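## 4. Setting up the scale

This section covers placing and zeroing the digital kitchen scale before the first batch is weighed. Read it with the Sallilgate portion chart open at page one. Keep the Feltico cloth and the weighing bowl within reach.

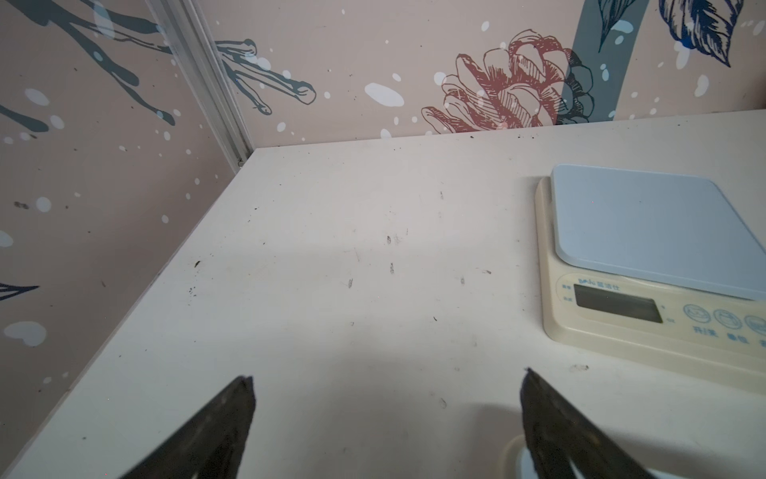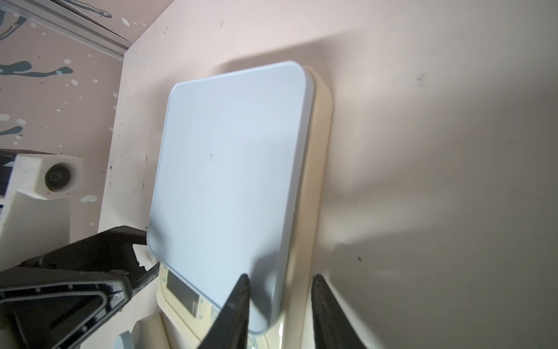

*Kitchen scale on the bench, display blank.*

### 4.1 Placing the scale

1. Wipe the bench with the Feltico cloth. Crumbs under a foot will tilt the scale and change the reading.
2. Set the scale down on a hard, level surface. Do not use a tea towel or a chopping board as a base.
3. Turn it so the display faces you.
4. Press lightly on each corner of the platform. If the scale rocks, move it and try again.

**Note:** Leave a gap between the platform and the wall. A platform that touches anything will read low.

### 4.2 Zeroing

1. With nothing on the platform, switch the scale on.
2. Wait until the display settles at 0.
3. Set the unit to grams. All Holub recipe cards are written in grams.
4. Put the empty bowl in the centre of the platform and zero again.

### 4.3 Checking

1. Place the 1000 g check weight from the Clorkell kit in the centre of the platform.
2. Read the display. A result from 998 to 1002 is acceptable.
3. If the result falls outside this range, repeat 4.1 and 4.2, then replace the batteries.

**Caution:** Do not load the scale past 4000 g, bowl included. Do not store anything on the platform.

**Caution:** Never rinse the scale under the tap. Clean it with a damp cloth and dry it at once.

Record the check weight reading on form 424 before going on to section 5.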